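Perguntas frequentes: formação em Pilates de solo e consciência corporal

Inscrições e condições de acesso

Preciso de ter formação anterior em dança ou educação física?
Não. Pedimos apenas um ano de prática regular de Pilates, ioga ou outra disciplina de movimento. Quem vem de outra área entrega uma carta curta a explicar o seu percurso.

Quantas horas tem o curso?
O percurso completo tem 200 horas, repartidas entre aulas presenciais, observação de turmas, prática pessoal e ensino supervisionado. As horas de observação podem ser feitas no estúdio de Karkby ou no de Sastham.

Quanto custa e como se paga?
A formação completa custa 2753 euros. No ato da inscrição pagam-se 800 euros, e o restante divide-se em prestações mensais até ao fim do curso. O sinal não é devolvido depois da primeira aula, mas pode passar para a edição seguinte.

Aulas e conteúdos

O que se estuda no primeiro módulo?
Respiração, apoio dos pés, posição da bacia e organização da cintura escapular. Só depois entramos na sequência de solo propriamente dita. Há também uma introdução à anatomia, com leituras indicadas antes de cada sessão.

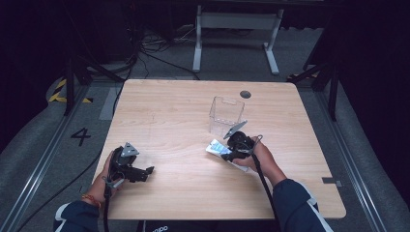

Porque se dá tanta atenção às mãos e aos punhos?
Muitos alunos chegam com tensão nos antebraços e levam-na para os exercícios de apoio, como a prancha. No módulo de membros superiores trabalhamos primeiro sentados à mesa, a notar o peso dos braços e a força com que se segura um objeto. Duas mãos sobre um tampo de madeira clara, cada uma a segurar uma peça preta, servem bem para pensar nisto: experimente fechar as suas com metade da força e repare no que muda nos ombros. Nas aulas práticas pedimos que tire relógios e pulseiras, mesmo as que são como a laranja e vermelha no pulso esquerdo, que podem incomodar quando a mão dobra com carga.

Tenho uma lesão. Posso participar?
Na maior parte dos casos, sim. Indique-a na ficha de inscrição e traga a opinião de um médico ou fisioterapeuta. Todos os exercícios de apoio têm variantes sobre os antebraços ou encostado à parede. O curso não substitui tratamento.

Que material devo levar?
Roupa que deixe ver o alinhamento das pernas, meias antiderrapantes e um caderno. Os colchões, as faixas e os rolos estão no estúdio. O manual Bolger é entregue na primeira aula e está incluído no preço. 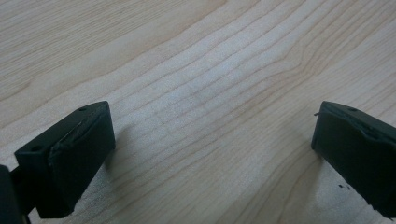 O manual existe também em formato digital, com o mesmo conteúdo, e o acesso mantém-se depois de terminado o curso. Quem perder o exemplar em papel pode pedir outro na receção, mediante pagamento.

Avaliação e certificado

Como é feita a avaliação?
Há um teste escrito de anatomia, uma aula dada a um colega e uma aula dada a um grupo pequeno. O teste pode ser repetido uma vez sem custos.

Posso faltar a aulas?
Até um décimo das horas presenciais. Acima disso, as sessões em falta têm de ser recuperadas na edição seguinte, que começa em novembro.

Onde decorrem as aulas?
Os módulos teóricos são em Plimotstead e os práticos em Karkby. As sessões começam às 9h30 e há uma pausa de uma hora para almoço.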